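Parby Opens Its Dating App to Everyone in Metevport, With No Likes and No Swiping

Last updated: April 11, 2026

Print this page | E-mail this page

METEVPORT. Hi, I'm Fulgencio Salinas, and I started Parby, which is a dating app for people who are worn out by dating apps. I've been told a press release is supposed to be written by somebody else, with a quote from me in the middle where I say I'm thrilled. I'm writing this one myself, and I am thrilled, so let's count that as the quote and get going.

As of today Parby is open to any single adult who lives in Metevport or close enough to meet somebody there for coffee. Up to now you needed an invitation from a member. We did it that way through the trial, when we had 108 people on the app and I could pretty much recognize every one of them by their first message (I don't read messages, to be clear, I mean the hello note they send to us when they join!). We now have 1352 members, and the invitations were turning into a nuisance. People were writing to me asking for one, and I was saying yes every time, so what was the point?

I came up with Parby after a long stretch on the big apps. I'd match with somebody, we'd trade a few lines about our dogs, and then one of us would drift away. Usually me, if I'm being fair. I had a whole phone full of half-conversations and I couldn't have told you the last name of a single person in there. A friend asked me who I was seeing and I said "well, I'm talking to a lot of people," and I heard how that sounded.

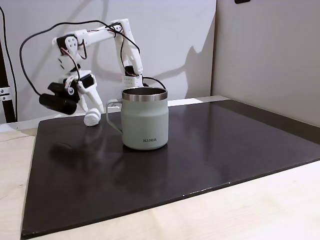 How it works

You fill out a profile. It has a few photos and a handful of plain questions, the kind a nice aunt would ask you: what you do on a free morning, what you cook when you don't feel like cooking, whether you want kids or have them already. You can skip any question except your age and whether you're married. I'm strict on the married one.

After that the app shows you two people at a time. That's it, two. There's no pile behind them to flip through. If you'd like to write to one of them, you write an actual note, and it has to be longer than "hey." If you don't want to write to either, you tap "no thanks" and you get two new people the next morning. They never find out that you passed, and you never find out who passed on you.

There aren't any likes. A like always felt to me like somebody honking from a car. You know it was meant for you, maybe, and then they're gone around the corner and you're standing there wondering whether you should wave.

The Jirkier list

This is the part I get the most questions on, starting with the name. Jirkier was what I called the very first version of the app, back when it was a spreadsheet, and the name stuck to the one piece of the spreadsheet that's still alive. It's our list of places in town where a first date makes sense. Every place on it has to be easy to leave (so no boat rides), quiet enough to talk in, and fine with two people sitting over one drink each for a good long while.

When you and your match agree to meet, the app offers you a place from the list that's fair for both of you to get to. You can ignore it and pick your own. Plenty of members do, and plenty of them end up at Aguirre, the bakery with the big window, where they've gotten used to pairs of people shaking hands at the counter. Aguirre doesn't pay us to be on the list, and neither does anyone else on there. I've been asked, and I've said no, and I'd like to keep saying no for as long as the rent gets paid.

What it costs

Parby is $8 a month. Everybody pays the same and everybody gets the same app. There's no gold level, no boosts, and no paying extra to see who looked at you. I went back and forth on charging at all, and a couple of people I trust thought I should make it free and sell ads. But I've used the free ones! They made money when I kept scrolling, and I kept scrolling.

If you meet someone and want to stop, you press one button that says "I'm done for now" and the billing ends that day. We don't send you a sad e-mail afterward.

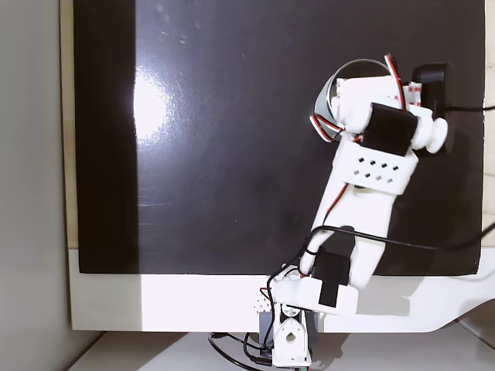

We do keep your profile tucked away for a while in case things don't work out, and you can tell us to erase it whenever you like. I tried to make that button easy to find too. It's on the same screen as your photos, near the top, in regular-size letters.

Staying safe

Every new member does a quick video check with a real person on our end before their profile goes up. It's a short chat and you don't have to dress for it. We want to see that you look like your pictures and that you're a grown-up. We started doing this in February, when we still had a trial-sized crowd, and members told us they liked knowing that everyone else had gone through it as well.

If somebody on Parby asks you for money, for gift cards, or to help them move some crypto around, please report it with the flag at the top of the chat. Their account gets frozen while we look into it. I'd much rather freeze a nice person by mistake and apologize than leave the other kind running loose overnight. And please keep doing the ordinary things: tell a friend where you're going, get yourself there and back on your own, and don't hand out your home address over a first muffin.

How to join

Go to the Parby sign-up page or stop by our open evening at Aguirre, where I'll be at the long table with a stack of cards and my reading glasses. You don't have to be a member to come, and you don't have to talk to anyone but me if you're shy. Reporters are welcome too. I'll answer anything except questions about particular members, and yes, that includes the couple you've heard about.

Press contact: Fulgencio Salinas, Parby, Metevport

Print this page | E-mail this page

Reader comments

marlene_k
Is there an upper age limit? I'm 71 and the last app kept showing me men in other states.

Fulgencio Salinas
Hi Marlene, no upper limit at all. And it's local people only, I promise. Come by the open evening!

dockside_ted
Two at a time sounds slow. My sister has been on it since the trial and says you get used to it.

pennywhistle
What about people who work nights? New matches in the morning is when I go to bed.

Fulgencio Salinas
Good point, pennywhistle. You can change the hour under Settings. I should have put that in.

dockside_ted
OK signed up. The cooking question is harder than it looks.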